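Girholm Solid Top Worktable

The Girholm is the table we wanted for years and finally got to put in the catalog. It's a plain, sturdy worktable with a light wooden top, and it's the one we end up using for everything: sorting seed packets, gluing chair legs, rolling out pie dough on a Saturday when the kitchen counter is full.

The top is oiled at the Revham shop before it ships, and it takes a second coat beautifully. Wipe it down with a damp cloth and let it dry with some air moving over it. Scratches will come (it's a worktable!), and a light sanding with the grain followed by a dab of oil brings the surface right back. Please don't use furniture polish, which leaves a film that glue won't stick to.

Underneath, the frame bolts together with eight bolts and the wrench in the box. Put the legs on loosely, stand the table up where it's going to live, and tighten everything once it sits flat. We love how still it stays once the bolts are snug. You can saw, knead or hammer at one end while somebody writes at the other, and their pen won't skip.

Size and weight
Length: 62 inches
Depth: 30 inches
Weight: 62 pounds
Load, evenly spread: 300 pounds
Feet: adjustable, for uneven floors

Finishes
Natural oil, or Shezi, a slightly warmer oil that deepens over the first year. Both go on the same top, so you can switch later if you sand back to bare wood first.

Goes well with
The Trulotow drawer slides under either end and holds pencils, tape, scissors and a surprising amount of string. It comes with its own screws, and the holes are already drilled. There's a lower shelf too, back in stock in February, and it's great for paint cans and heavy books.

Delivery
Ships flat in one long box within 21 days. Have a second person around to help carry it in, and keep the cardboard, because it makes a very good drop cloth.
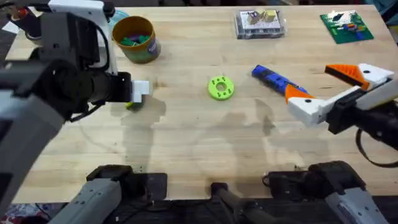
Light wooden tabletop, in use.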